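Arari House, snack table check
August round, form 4, started 1430

Table top wiped - OK
Bowls, cracks or sharp rims - OK. Clear plastic, keep using these, no glass near the sweets
Loose gummies covered - NO. Lids please, the Falorer ones fit I think
Wrapped candy kept seperate from loose - NO, check every refill
Tongs or scoop out - to do, ask at Varker desk
Allergen card by bowls - missing, second time. Gelatin needs to be on it too
Chips, date on bag - not checked, go back
Chips, bag clipped when not in use - to do, clips in Herrero drawer
Phones off the food table - NO. Move it
Mug - candy only, no drinks on this table. Mark it so no one pours coffee in
Candy, choking risk - sign for under 4s, still not up
Hand gel - nearly empty, refil
Extinguisher tag 1271 - in date
Walkway clear - OK

Recheck before doors. Fail items go on the board, initial when done.

Snack table, bowls and chips 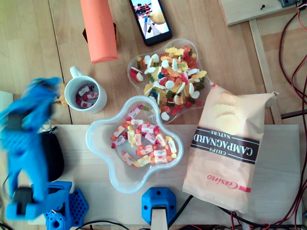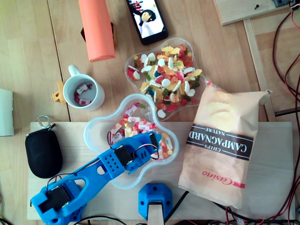
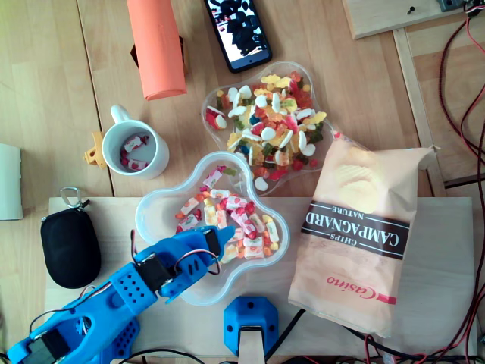
Arari House Checks, Issue 53, p. 4

Open items carry over to next sheet. Don't bin this one till the allergen card is up.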